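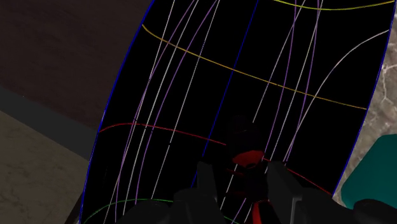
Eilidh Cairns asked under the previous review whether the Plustavum gripper kit is worth buying by anyone who doesn't already own an arm, given that half the price is for software. I said I would answer once I had built one. The short answer is yes, if you are willing to spend the first fortnight in the simulator, and no if you mainly want something to bolt together on a Friday night. The longer answer follows.

What you get

The kit is a two-finger parallel gripper with a wrist plate, one servo, a driver board, a bag of fasteners and a licence for Gridasero, the simulator that Plustavum supplies with all its hardware. The arm is not included. Mine went on the older of the two arms at the Nurnance workshop, which has a non-standard flange, so I also had to drill an adapter. The wrist plate has slots where I would have preferred plain holes. Slots are convenient when fitting and a nuisance afterwards, as the plate can creep if the bolts are not done up evenly.

The kit weighs 407 g assembled, by the workshop scales, with the cable attached and without the adapter. Check that against your arm's payload before ordering. On ours it leaves little to spare for the thing being lifted.

Assembly

The instructions are on paper and are good up to the point where the fingers go on. The rack must be centred first. The sheet mentions this one step too late, so I took the fingers off again. The screws for the finger bases are slightly shorter than those for the cover and come in the same bag. Sort them before you start.

The driver board has a keyed connector for the servo and an unkeyed one for power. On a product at this price that should have been caught. I put a dab of paint on the positive side of both halves.

Finger travel is smooth over most of the range. There is a tight spot in the last 5 mm of closing, which eased with use and a little dry lubricant and has not gone entirely. It does not show up when gripping anything thicker than a pencil.

The simulator

Gridasero is the stronger half of the package. It runs on a six-year-old desktop in the corner of the workshop without complaint, and the arm model accepted our adapter as an offset with no editing of files by hand. You build a set of surfaces and objects, put the virtual gripper over them and drive it with the same commands the real board takes. Scripts moved across to the hardware with one change, the port name.

The wrist view is what I used most. It is placed low enough that the fingers are always in sight, which makes alignment easy to judge and hides whatever lies directly behind them. In the setup I used for most of the testing, a central blue line runs down a black panel and goes out of sight behind the left finger. Anyone planning to follow a line right up to the fingertips should allow for that early. I did not, and had to rewrite the approach.

Flat black is rendered as flat black. There is no shading on the panel, and a near-black object over it is picked out mostly by the lines it covers. A dark red patch helps a bit. For a person at a screen this is tolerable. For a simple edge detector it is a hard test, and mine failed it until I stopped looking for outlines and looked for breaks in the coloured lines. Contrast settings exist in the menu but apply to the whole view, so raising them brought up the mottling on the neighbouring surfaces as well.

Thin lines that cross or twist round each other at shallow angles are another weak point. They are drawn cleanly enough, with pale and purple ones remaining distinct to the eye, but the built-in line tracker tends to swap from one to the other at the crossing. The tracker has a colour tolerance slider. The default is too generous. Setting it to the lowest quarter of its range stopped most of the swaps.

Gripping tests

I ran 100 grips in the simulator and the same number on the bench, using a short length of dowel, a film canister and a rubber door wedge. The simulator was optimistic about the wedge and fair about the other two. Rubber in Gridasero is treated as a hard body with high friction, so it never squashes out sideways. On the bench it does. Fuseini Mensah suggested lowering the friction figure until the two sets of failures matched, and this works as a fudge for one object at a time.

Closing force is set in steps. The lowest will hold a paper cup without denting it. The highest stalled the servo on the canister, and the board cut out as it should and came back after a power cycle. The board gives no message when this happens. A light would do.

Repeatability is better than I expected from plastic gearing. After almost 500 open and close cycles the fingers still met squarely, with some polish on the rack and no visible wear on the pinion.

Support

I wrote to Plustavum twice. The reply about the power connector came the next morning and agreed with me. The reply about the line tracker took longer and consisted of a link to the manual page I had quoted in my message. Naa Baidoo had the same link for a different fault in August.

Against the Ofori

The obvious alternative for a shared workshop is the Ofori gripper, which we had on the same arm last year. It is lighter, its connectors are keyed throughout, and its fingers can be swapped without tools. Its software is a bare command list with no simulator. If several people are sharing one arm, the simulator decides it, as somebody can be testing at the desk while the arm is in use. If you have the arm to yourself, I would buy the Ofori and save the difference.

Points for

Simulator and hardware take the same commands
Good repeatability
Clear wrist view, undemanding of the computer

Points against

Unkeyed power connector
Slotted wrist plate
Line tracker swaps at shallow crossings unless adjusted
Soft objects not modelled
No fault light

The gripper stays on the Nurnance arm for now. I have ordered a second set of fingers to try with foam pads, and the adapter drawing is in the drawer under the bench for anyone with the same flange.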